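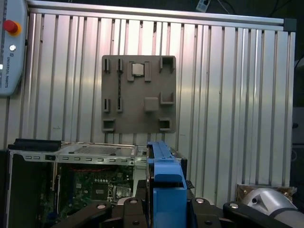 *Fixture plate on the slatted wall, open chassis on its side at lower left.*

## Stripping and refitting a desktop tower: bench notes

These notes cover mid-size office towers of the kind with a tool-free drive cage. They assume a cleared bench, decent light, and a case that has been off mains power overnight. A kitchen table works if it is covered.

### Before opening

- Unplug the power cord, then hold the power button in for 6 seconds.
- Lay the tower on its side, access panel up. Do not work on an upright case; drives and cards hang from their connectors once released.
- Touch bare metal on the case frame before reaching in. Repeat after every trip away from the bench.
- Set out one holder per part size. Square pockets suit processors, narrow upright slots suit memory modules. A printed plate is convenient. A muffin tin lined with antistatic foam does the same work.

Printed plates vary. The Clernel pattern prints in one piece on a 185 mm bed, but its slots come out tight in PETG and need a pass with a flat file. Test with a dead module first.

### Drives in caddies

Plastic caddies are flexed open to take the drive and spring back around it. The pins on the inner faces go into the drive's side screw holes. Check all pins before the caddy goes near the bay. A caddy with one pin out will enter the bay at a slight angle and jam partway.

1. Disconnect data first, then power. Pull on the plug body.
2. Press the release tab fully before lifting.
3. Lift straight, both sides together. Some caddies have a handle at one end only, and pulling that end alone cocks the rails.
4. Set the drive down label side up on foam.

When refitting, lower the caddy until the rails meet the bay, then stop and look for trapped cable. Press until the latch clicks. If it takes more than thumb pressure, take it out and start again. 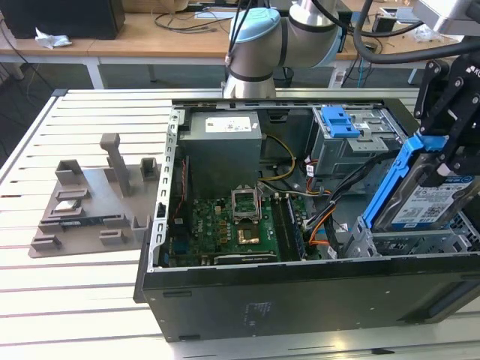
*Hard drive in a blue caddy at the open tower.*

### Cables

Most refits go slowly on account of cables. Factory looms are cut to length for one route only, and the bundle feeding the drives tends to cross the bay opening. Fold it back over the power supply and hold it with a strip of hook-and-loop. Avoid zip ties at this stage.

SATA data cables should keep a loose loop. A sharp fold at the plug will cause read errors that look like a failing drive. Swap the cable before condemning the drive.

### Processor socket

With the cooler off and the retention bracket up, the socket is the most fragile thing on the bench. Keep screwdrivers, sleeves and compressed air away from it. Cover it with the plastic cap if the cap was kept. If not, a clean rigid lid that rests on the board outside the contact area will do. Tape will not. 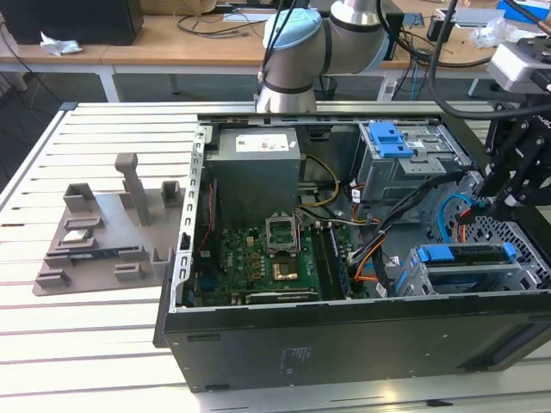
Beca Ellis objects to the order given here. She closes the bracket over an empty socket with the cap in place before touching any drive, on the grounds that a dropped caddy screw always finds the contacts. She also keeps memory modules in the board until the drives are out, so there is less loose on the bench at one time.

Both points are reasonable. The bracket can be closed on a capped socket in most designs, though on some the cap is meant to pop off as the lever goes down. Check the board manual for the exact type. Leaving the memory in place is fine provided the modules do not block the cable run.

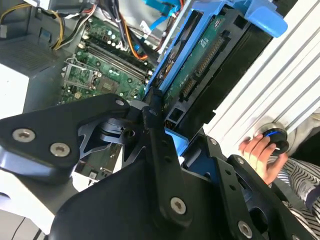
Memory, when it does come out, is released at the end clips. Some boards have a clip at one end only. Hold modules by the short edges, and note which slots were in use, as a pair moved to the wrong slots may run in single-channel mode.

### Closing up

- Tug each power plug lightly.
- Run a finger along the bay edge for pinched wire.
- Count screws against the dish.
- Power on once with the panel off and confirm that every fan turns.

Expansion card brackets are often left a little proud of the slot. Seat the card first, then the bracket, then the screw.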